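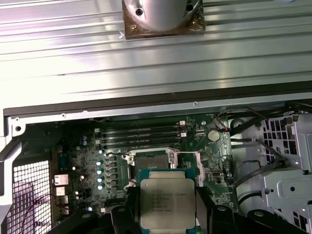
Rebuilding an office PC: notes for the evening session at Stostside

Opening

Thank people for coming. Say where the tea is. The talk is on taking an old desktop down to the board and putting it back together with a different processor. No soldering tonight.

We did 64 of these at the Noltholm workshop between autumn and June. Most were the same sort of office machine, so the order of work hardly changed.

Before the processor

Power lead out, hold the start button in for a few seconds, side panel off. Memory comes out first. Push the latches outwards and the stick lifts by itself. Leave the slots empty until the processor is in, as it gives you more room for your fingers.

Mention the coin cell. If the clock was wrong when the machine came in, change it now. A new cell means the date has to be set again at first start.

Fitting it

Lever up, bracket open, look straight down into the socket with a torch. Bent pins show up as a break in the pattern. If there are any, stop and put the board to one side.

Find the corner mark on the processor and the one on the socket. Turn the processor 180 degrees if they don't match. Hold it by the edges, lower it level, let go. Don't press or slide it. Then bracket down and lever down. The lever is stiff and people always worry about it.

(Pass the spare board round. Ask for it back.)

Paste and cooler

Old paste off both faces with a cloth and cleaning spirit. New paste the size of a pea. Tighten the cooler screws a little at a time, going corner to corner.

First start

One stick of memory only. If it beeps, take the stick out and seat it again. Allow almost 2 minutes before giving up on a blank screen.

Questions, then hand out the Karaki parts sheet.

Recent items
Rustudier: sorting a box of mixed screws
Cleaning dust out of case fans
Karaki parts sheet, revised
Stostside spring programme
Noltholm workshop: what to bring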